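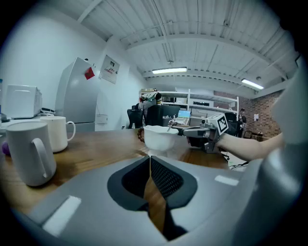
*Shared table, second-floor workroom: mugs, spouted bowl, microwave counter.*

**Staff Forum > Facilities and Shared Spaces > Use of the wooden table for tea and coffee**

**Zerrin Akgül** (Office Services)
August 26, 2025

Colleagues,

Office Services is revising the guidance for the shared table in the second-floor workroom. The present rules were written when the microwave was in the corridor, and they make no provision for drinks or dishes on the table. The draft reads as follows:

1. Mugs may be kept on the table during working hours. They are to be washed and returned to the cupboard by the last person leaving.
2. The white bowl with the spout is for shared use. It may not be used for storage.
3. Personal items, including jewelry, are to be removed from the table at the end of each day.
4. The counter beside the microwave is to be kept clear of cords.

Comments are invited in this thread. The final text will be posted on the wall next to the refrigerator.

---

**pornel_desk29**

I support items 1 and 3. Regarding item 3, there is a brown beaded bracelet on the table, just left of the bowl. If the owner reads this forum, please collect it. I would also ask that a small dish be provided for such articles, as people take them off before washing up and then forget them.

Item 2 requires clarification. Does "storage" include a utensil left in the bowl? The photograph shows one.

---

**m.tatli.archive**

With respect, I do not agree with item 1 as drafted. The table has a glossy finish, and hot mugs will mark it over time. The two white mugs should stand on the counter with the microwave, where a ring can be wiped away without harm. We had the reading-room table refinished last year under the Tatlı contract and the invoice came to 2000, before delivery. I would prefer that we not repeat the exercise.

---

**quiet_corner**

> The two white mugs should stand on the counter with the microwave

The counter is the wrong place for them. People set hot plates down there on the way out of the microwave, and there is already a coiled black cord taking up part of it. A mug near the edge will be knocked off. I suggest coasters, which cost very little, and leaving the mugs on the table.

---

**m.tatli.archive**

Coasters were supplied in the reading room. They were gone within the month. My objection stands, though I would accept a tray.

---

**Zerrin Akgül** (Office Services)

Thank you for these remarks.

On the bracelet: it may be claimed at the Office Services desk, extension 143, once I have collected it from the table.

On item 2: a utensil in the bowl during use is acceptable. The item is directed at tea bags, sugar packets and paper clips, all of which have been reported. I will amend the wording to "may not be used for storage when not in use for food or drink."

On the tray: Gemska lists a melamine tray with a raised edge that would hold the mugs and the bowl together. I will request a price.

---

**bench_and_shelf**

May I raise a related matter? The white shelving at the back holds boxes and equipment, and I have been told that a shelf there could be given over to cups. I would oppose this. Those shelves are in daily use, and anyone fetching a cup would have to pass behind people seated at the desks. Kitchen articles should stay at the kitchen side of the room.

---

**pornel_desk29**

Agreed. The Zeltenon annex keeps cups on its equipment shelves and the arrangement is not popular.

I also note that the wall by the refrigerator already carries a poster with printed text and red characters. Could the new rules be placed somewhere they will not compete with it? The refrigerator door would serve. It has room below the red square near the top.

---

**quiet_corner**

The refrigerator door would be suitable. Please use large type.

---

**Zerrin Akgül** (Office Services)

The proposal to use the shelving has not been adopted and will not appear in the final text. The notice will go on the refrigerator door.

The revised draft is therefore:

1. Mugs may be kept on the table during working hours, on the tray provided.
2. The spouted bowl may not be used for storage when not in use for food or drink.
3. Personal items are to be removed at the end of each day. Articles left behind will be held at Office Services.
4. The counter beside the microwave is to be kept clear of cords.

---

**m.tatli.archive**

I withdraw my objection to item 1, on the understanding that the tray is in place before the rule takes effect. I would still ask that the tray have a felt or rubber base — melamine will scratch that finish as readily as a mug will.

---

**Zerrin Akgül** (Office Services)

Noted. I have added the base to the request. The thread will remain open until the tray arrives.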